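Le quai de Lirklow

Elle a raté le bac de six heures. Pas de beaucoup. Teresa Krawczyk voit encore le câble goutter, et l'homme au gilet qui lui tourne le dos. Elle crie quand même. Le bac s'en va.

Prochain à neuf heures. Trois heures sur ce quai avec une valise, un parapluie sans manche et la lettre.

La lettre, elle la connaît par cœur. Deux lignes. « Ta mère vend la maison. Viens si tu veux les cloches. » Signé Perla Trujillo, la voisine, une écriture penchée comme si elle avait écrit debout contre un mur. Les cloches – son père les fondait pour les vaches, les chèvres, une fois pour un paquebot. Il notait chacune dans un cahier. Numéro, poids, la note. La dernière portait le 2,347 avec une virgule au milieu, à l'anglaise, parce qu'il avait travaillé jeune à Humley et qu'il n'avait jamais voulu perdre cette manie.

Froid. Elle marche jusqu'au bout, revient. Un café, fermé. Une machine qui vend des biscuits, en panne, avec un mot scotché dessus : voir M. Bisgaard. Qui est M. Bisgaard ? Aucune idée.

Elle s'assoit sur la valise. La valise plie. Elle se relève.

Vingt ans quelle n'a pas traversé. Ou dix-neuf. Elle avait claqué la porte un soir de mars, pour une histoire de garçon, puis une histoire d'argent, puis plus d'histoire du tout, juste l'habitude de ne pas appeler. Son père est mort au milieu. Elle a envoyé des fleurs. Blanches. Sa mère n'a pas répondu et Teresa s'est dit bon, voilà, c'est comme ça chez nous.

– Vous attendez le neuf heures ?

Une vieille, avec un chien sous le bras. D'où elle sort ?

– Oui.

– Il ne vient pas toujours.

Et elle repart. Le chien regarde Teresa par-dessus le coude, longtemps.

Sept heures. Sept heures dix. L'eau monte contre les piliers avec un bruit de bouche. Elle pense à l'atelier, la suie, la poche de bronze qu'on ne devait pas approcher. Elle s'approchait. Son père ne criait pas, il posait la main à plat sur son front et il la faisait reculer, tout doucement, jusqu'au mur. Trois pas. Elle sent encore la main. Le pouce surtout, qui avait une bosse.

Et s'il ne reste rien ? Perla a pu se tromper. Sa mère a pu tout donner au ferrailleur, elle en serait capable, elle a bien brûlé les chaises.
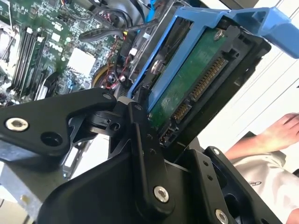 Huit heures moins le quart. Elle ouvre la valise pour chercher l'écharpe, tombe sur la petite cloche, la sienne, celle qu'elle avait emportée dans sa poche ce soir-là. La 72. Un si bémol un peu faux. Il disait : celle-là boite, garde-la, personne n'en voudra. Elle l'avait pris pour une méchanceté. Elle avait dix ans.

Elle la secoue. Une fois, pour voir.

Ça porte loin, sur l'eau. Plus loin qu'elle n'aurait cru. Une mouette se lève. Elle recommence, plus fort, elle se sent ridicule, elle continue. Le bras lui fait mal.

Et puis de l'autre côté, très mince, quelque chose.

Elle arrête. Le vent, sûrement. Un mât. Elle retient sa respiration, la main serrée sur le battant pour qu'il se taise.

Encore. Plus grave. Deux coups, une pause, deux coups, comme on faisait pour appeler à table.

Elle ne voit rien, la brume est collée à la rive d'en face, à peine le toit du hangar. Sa mère aurait quel âge, maintenant ? Elle fait le calcul, elle se trompe, le refait. Les doigts gelés. Elle lâche le battant.

Deux coups. Une pause. Deux coups.

Quand l'homme au gilet ramène le bac, en avance pour une fois, il la trouve debout tout au bord, la valise ouverte derriere elle, l'écharpe par terre.

– Vous montez ou quoi ?

Elle monte. Elle a oublié le parapluie.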